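Robotics club moves upstairs at Clistden, and there's room for more

Well, we've done it. After two winters of sharing a back room with the folding tables and the badminton nets, the Golley Robotics Club has a proper home, and I spent most of last Saturday's session, sorry, most of the last session, up there getting under everyone's feet. I only meant to stay for a cup of tea and came home three hours later with a notebook full of arrows and a promise to write something for the newsletter page, so this is me keeping it.

For anyone new, the club started in November with a handful of people and one very long extension lead. It's open to anybody over sixteen in Golley or the villages round it, and you don't need to have done any programming. I hadn't! I joined for the soldering and stayed for the arguments about batteries. We have A-level students, a couple of people doing evening courses, a retired bus engineer and a lad who has told his mum it's a revision group (it more or less is, he does his physics homework in the first half hour).

This term's project is the one we're taking to the Gindero Cup, a competition for clubs and colleges where the robot has to tidy a room it has never been in. You get a set of household objects, a few bits of furniture and a time limit, and the robot has to pick things up and put them where they belong. The difficult part is the picking up. Our first go at it, before the move, was a lot of us typing in positions by hand and then watching the arm close very confidently on thin air.

So this time we're teaching it by showing it. One of us takes the hand-held grippers, does the job the way a person would do it, and the recording goes into the pile that the robot learns from. The grippers carry cubes with black-and-white patterns on, so the software can work out where each hand is and which way it's pointing. Shahla Jafarzadeh has been running this side of things and she is very patient, which you need to be when the fourth person in a row forgets to press record.
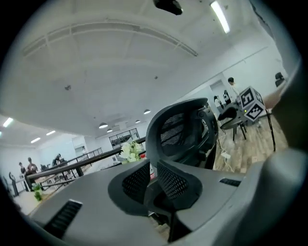 The rule we've settled on is short goes and then swap. It's surprisingly tiring on the wrists, and you start getting sloppy without noticing. Shahla goes through the recordings afterwards and chucks out any where somebody dropped the thing, or stopped halfway to have a chat (guilty). At the last count we had 921 recordings, of which 581 were good enough to keep. I thought that sounded awful, but she was really pleased with it. The target before we start the serious training is 3000, so if you've been wondering whether we need more hands, yes please!

I had a go myself, of course. You'd think picking up a sponge would be something you could manage by my age. What gets you is that you can't feel anything through the fingers, so you have to watch them the whole time, and I kept leaning in to look and blocking my own view. Jarrah Henare, who is seventeen and irritatingly good at it, told me to slow down and keep my elbows in. My next few were better. One of them even made it into the keepers, and I've asked for it to be named after me.

Jarrah is also the one who has written our sorting program, which takes each recording, chops off the dull bit at the start and files it by task. It's called Rastogi, and I've had three different explanations of why, all from Jarrah. It was meant to be a weekend job and has been going since the new year. There's a version now that warns you straight away if the patterns on the cubes have been hidden for too long, so you can do it again on the spot and not find out two weeks later. That one change has saved us a lot of grumbling.

The new space is at Clistden, on the upper floor, and the difference it makes is hard to overstate. We can leave a layout as it is between goes. We can walk all the way round a desk. There's a proper wood floor, the light is good, and there are sockets, although we still seem to end up with cables wherever you want to put your feet. We've been moving the furniture about between batches as well, so that the robot doesn't learn one single arrangement and then go to pieces when a chair is somewhere else. Shahla has a chart for this. I've been asked not to improve the chart.
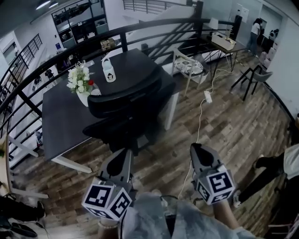
A gripper in each hand on the upper floor at Clistden, with the flowers on the desk by the railing.

What's still to do? Quite a bit. The arm itself needs its new wrist joint fitting, and the base has a habit of pulling to the left that we've all been politely ignoring. We haven't agreed on which tasks to enter either. The Gindero rules let you pick from a list, and half of us want the laying-the-table one because it looks good, while the other half want the putting-away-shopping one because it scores better. I'm in the table camp. There was a vote, it was a draw, and then it was time to lock up.

We're also after a few things, if anybody has them lying about:

- plastic cups and bowls, any colour, chips and scratches fine
- soft toys that fit in one hand
- a small bookcase we can borrow until the summer
- tea towels (they are horrible to fold with a gripper, so we need practice)

Sessions are in the evening and last a couple of hours, with a break for biscuits. There's space for up to 40 of us upstairs now, so do bring a friend, and come along even if you'd only like to watch for the first one. It's free while you try it out. Under-eighteens need a form signed, and there's a stack of those on the table as you come in. Wear shoes you don't mind standing in, and tie back long hair if you're going to be near the arm.

If you'd like a go with the grippers, put your name on Shahla's list when you arrive, as the slots fill up quickly. And if you can fix a base that pulls to the left, please ask for me.

Posted 12 March 2022

Contact the club | © Golley Robotics Club | Back to top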